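Week 5 notes: Serving sizes, portions and what people say they ate

Read before section. The problem set is at the end. These notes replace the slides, which had an error in the Clamcombe table.

1. Where we left off

Last week we looked at food diaries and decided they were weak evidence for almost everything they are used to show. A few of you felt that was harsh. It may be, and this week I give the method a fairer hearing. I still don't think it comes out well.

The basic claim of a diet survey is simple. You ask a person what they ate yesterday, you write it down, you look up each food in a table, and you add up the energy. Each step looks harmless. Each step has a guess inside it, and by the time the total gets printed in a report the guesses have disappeared. What is left is a number like 2,619 calories, with four digits, as if somebody had put the man's dinner on a scale.

2. Serving versus portion

Keep these two words apart. A serving is a unit on a label or in a table. A portion is what a person puts on a plate. Survey reports swap them freely, sometimes inside one paragraph, and you should lower your trust in the report each time it happens.

A serving of cooked rice in one table may be half the size of a serving in another. Neither is wrong, as servings are only conventions. The trouble starts when an interviewer asks "how many servings did you have?" and the person, who has never seen the table, answers in portions. The answer gets coded in servings anyway. I have read the coding manuals for several of these projects and only one of them even mentions the problem, in a footnote.

3. Foods that come in pieces

The usual defense is that some foods can be counted. Slices of bread, eggs, dumplings, steamed buns. Ask for a number and you get a number, with no cups or handfuls to argue over. The Sidov handbook calls these "unit foods" and treats reports of them as close to error-free.

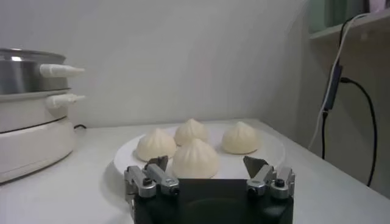

Tobiloba Babalola objects that a count is still worth far more than a guess in cups, and that a coder who knows a person had two buns has at least something solid to multiply. I accept the first half of that. The second half depends on what you multiply by. The food table has one line for "bun, steamed, filled" and gives it one weight. A bun from a street stall, one from a freezer bag and one from somebody's grandmother all get that same weight. The filling is averaged too, so pork, cabbage and sweet bean paste become one imaginary filling that no cook has ever made.

So a perfect count times a bad weight is a bad estimate. It feels better than the rice estimate, and that feeling is a hazard. In the Sidov data the stated error range for unit foods is narrower than for anything else, but the range covers only errors in counting. Errors in the weight were left out. The handbook does say this, if you read far enough.

There is also the question of sharing. A plate in the middle of the table belongs to everyone, and asking one of the people there how many they took from it is asking for a kind of attention most of us don't pay at meals. People who eat from shared dishes report less accurately than people who eat from their own plates - or so it is claimed. The studies behind the claim are small, and I would not lean on them.

4. The Prellis follow-up

Prellis is the study most often cited in favor of recall interviews, so we will take it slowly.

The design: adults ate lunch in a test dining room where the food was weighed before and after. The next day they were called and asked what they had eaten. Recalled energy was compared with weighed energy. The group averages came out close, and that is the result everybody quotes.

Questions you should be asking:

Did people know they were being studied? Yes. They signed a form at the door. A person who has just signed a form about lunch will remember lunch.

Were the averages close because individuals were accurate? No. Some people reported far too much and others far too little, and the two groups nearly canceled. If you only want the average for a large population, fine. If you want to link one person's diet to that person's health, the average is no help at all.

Who was left out? 13 people could not be reached by phone and were dropped. The paper doesn't say what they ate, although their plates had been weighed like everyone else's. I would like to know why that line is missing.

5. Clamcombe, corrected table

The slide gave the sample as 2,619. That was my mistake, copied from the calorie example in section 1. The right number of interviews is 3,582. Each person was interviewed on 3 separate days, so please do not treat the interviews as separate people. The published abstract comes very close to doing so.

Clementina Leitão has pointed out that repeat interviews also wear people down, and that reported intake falls from the first interview to the last. The authors read this as people "settling in" to accurate reporting. It could as easily be boredom. A person who has learned that every food they mention brings on five more questions soon learns to mention fewer foods. The data can't tell these two stories apart, and the paper should have said so.

6. Problem set

a. Write down everything you ate yesterday, with amounts. Do this before you read part b.

b. Look up each item in two different food tables and give both totals. Do not average them.

c. For one unit food on your list, buy several from the same shop and weigh them. Report the spread next to the table value.

d. Read Kourkoulas, chapter 2, on under-reporting. He argues that a fixed correction factor can be applied to everyone. Find the place where he defends this, and say in a paragraph whether the defense would survive section 4 of these notes.

Problem c can be done in pairs. Bring the receipts if you want the money back from the course fund.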